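How I Wash, Dry and Put Away Bedding Without Losing My Mind

I do a lot of bedding. Two kids' beds, our bed, the spare room that my in-laws use every May, plus a sofa bed that somebody always seems to be sleeping on. For years I did it the way my mother did, which was to cram everything in on one hot cycle and hope. Then I wrecked a set of sheets I really loved (pilled all over, like an old sweater) and decided I'd better learn how to do it properly!

So here's my whole routine, start to finish. It isn't fancy. You need a washer, a dryer or a line, and a bit of flat space.

Step 1: Strip the bed and check everything

Pull it all off and shake it out before it goes anywhere near the laundry basket. I've washed socks, crayons, a library card and half a granola bar because I skipped this. Shake the duvet cover from the closed end so that whatever is hiding in the corners drops out of the opening.

While you've got it in your hands, look for stains. Anything greasy gets a drop of dish soap rubbed in with my thumb and left for 15 minutes. Blood gets cold water, always cold. I use the Triston stain bar for marker and grass, and it's fine, nothing magical, but one bar has lasted me through most of two school years.

Close up the duvet cover before you wash it. Buttons, snaps, zipper, whatever yours has. If you leave it open, every pillowcase in the load will crawl inside and come out in a wet ball the size of a melon. Ask me how I know.

Step 2: Sort by fabric, then by color

I used to sort by color only. Now I do fabric first, and it made a bigger difference than anything else I changed. Cotton goes with cotton. Microfiber and polyester go together in their own load. Towels never go in with sheets, because towels are rough and heavy and they shed lint all over everything (that's what killed my nice set).

Printed kids' bedding gets turned inside out. The print keeps its color a lot longer that way, and you don't get those crackly white lines across the picture.

Step 3: Wash cooler than you think

Most of mine goes in on warm with a normal spin. Cold is plenty for the printed stuff and anything dark. I save hot for when someone's been sick. Check the care tag the first time you wash anything, and if the tag has faded to nothing, go with cold and gentle.

Two sheet sets per load, tops. I know the drum looks like it can take more! But sheets need room to tumble around or they twist themselves into a rope, and the middle of the rope doesn't get clean.

Detergent: use less. My machine has soft water going into it and I use half of what the cap says. If your sheets feel a little stiff or slimy when they come out, run them again with no detergent at all and see how sudsy the water gets. You may be surprised.

Step 4: Dry it, but not to death

Low heat, and stop the dryer halfway to untangle everything. This is the boring step that I was skipping, and it's why my fitted sheets were always damp in the corners. I set a timer on my phone for 26 minutes, go down, pull it all apart, and start it again.

If you line dry, hang sheets by the hem with a good handful folded over the line, and put prints in the shade. Duvet covers dry faster if you clip them by one edge with the opening hanging down.

Take it out while it's still the tiniest bit warm. Leave it in there overnight and you'll be ironing, or (if you're me) you'll be sleeping on wrinkles for a week.

Step 5: Fold on the bed

I gave up on folding in mid-air. Everything gets folded on a bare mattress now, before I put the clean set on. It's the right height, it's the right size, and nothing drags on the floor.

Flat sheets and covers go in half lengthwise, then in half again, then smooth out the air with your forearms. From there I fold in thirds from each short end until I've got a rectangle that fits my shelf. Pinch the corners as you go. If one layer creeps past the others, stop and fix it right then, because it only gets worse with each fold.

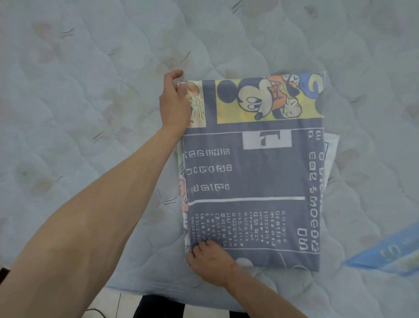 Both hands on the bundle, Mickey lying on his side.

For fitted sheets, tuck one corner pocket into another until all four are nested together, lay it down, fold the curvy elastic side in toward the middle, and carry on as if it were a flat sheet. It won't be perfect. Mine never are, and they go on the bed just the same.

Step 6: Store each set together

This was a game changer at our house. Fold the fitted sheet, the flat sheet and the spare pillowcase, then slide the lot inside the other pillowcase. One set, one package. When it's ten at night and a kid needs a clean bed, you grab one thing.

I keep ours in a Wirnham shelf basket in the hall closet, with the kids' sets on the bottom so they can get to them. Comforters go in cotton bags, never plastic. Plastic traps any leftover damp and then you get that basement smell, which takes about a hundred washes to shift.

Put the freshly washed set at the bottom of the pile and take from the top. Otherwise you'll wear out the same two sets and never touch the rest.

A few odds and ends

Wash pillowcases twice as often as sheets. They get the worst of it.

Skip fabric softener on microfiber. It leaves a coating and the fabric stops feeling nice.

New sheets get washed once before they go on, on their own. I had a navy set from Mamitz that turned a whole load pale blue, including my husband's work shirts, and I still hear about it.

If you've got a trick for keeping fitted sheets on a deep mattress, please leave it in the comments. I've tried the elastic clips and they ping off at three in the morning.

Search this site
Enter keyword
Go

You might also like
How to Wash Pillows So They Stay Fluffy
What Thread Count Means (800 Is Not Always Better)
Cleaning a Front Loader Door Seal
My Teshome Drying Rack, One Year Later
Getting Crayon Out of the Dryer Drum

Contact | Privacy | Copyright 2023 | Back to top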